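November, late, should be in bed

Up since before six and have nothing to show for it except a cleaner room and a sore back. Writing fast because the pen is dying and so am I.

Walked to Bradport and back in the morning for the varnish. Shut. Sign on the door said back at noon, it was half past. Got a sandwich instead. Walked home mad. Then remembered there's half a can under the sink from when I did the shelves, so the whole trip was for nothing, well, for the sandwich.

Table. That was supposed to be the whole day. The little wood one from the Tedmont sale, the one I swore I'd fix up before winter and then used as a place to put things. Cleared all of it off this afternoon. Mail, batteries, the Bustley catalog I never ordered from, a mug. Wiped it down, went along the planks with an old toothbrush. So much grit in the gaps! Crumbs too, don't want to know how old. The top is a nicer color than I remembered, sort of honey. I'd stopped seeing it under all the junk.
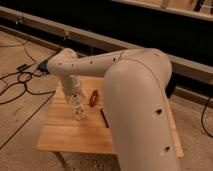

One gap bothers me. It's wider than the others and it looks dark in there no matter how much I brush. Could fill it. Could leave it. Dad would have filled it, with something awful, and it would have stayed filled for a hundred years. I think leave it. Pens will fall in – well, crumbs anyway, a pen won't fit.

Didn't varnish. Carpet is the problem, I'd have to put newspaper down or carry the thing outside, and it got dark before five. Beige carpet and a can of varnish and me, no. Tomorrow if it's dry out. Or the weekend. Definately before the holidays.

Lunch didn't happen, see sandwich. Ate crackers standing up at 3 and then again at dinner, basically. Need to buy actual food. Eggs, onions, the good bread, dish soap, lightbulbs for the hall. Wrote a list and lost the list so here it is again.

Phone call with the Sadeghi people about the heating. On hold so long I cleaned the whole windowsill with the phone on my shoulder. They want 700 for the new part plus whatever the visit costs. Said I'd think about it. What is there to think about, it's November. Will call back in the morning and say yes and be annoyed for a week.

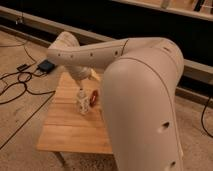
Still like the table in that spot though. Tried it by the window first and it blocked the closet door, then by the couch, too low, banged my shin twice. Back where it started. It's small enough that it doesn't crowd anything and I can get the vacuum around the legs, mostly.

Things I could keep on it: a lamp. One plant, not 2, I know how that goes. Nothing else!! We'll see. The mug will be back by breakfast.

Oh and the library book is due, overdue I think, it's in the car. And I never called my sister abck. Tomorrow, after the heating people, before the eggs.

Back hurts. Bed.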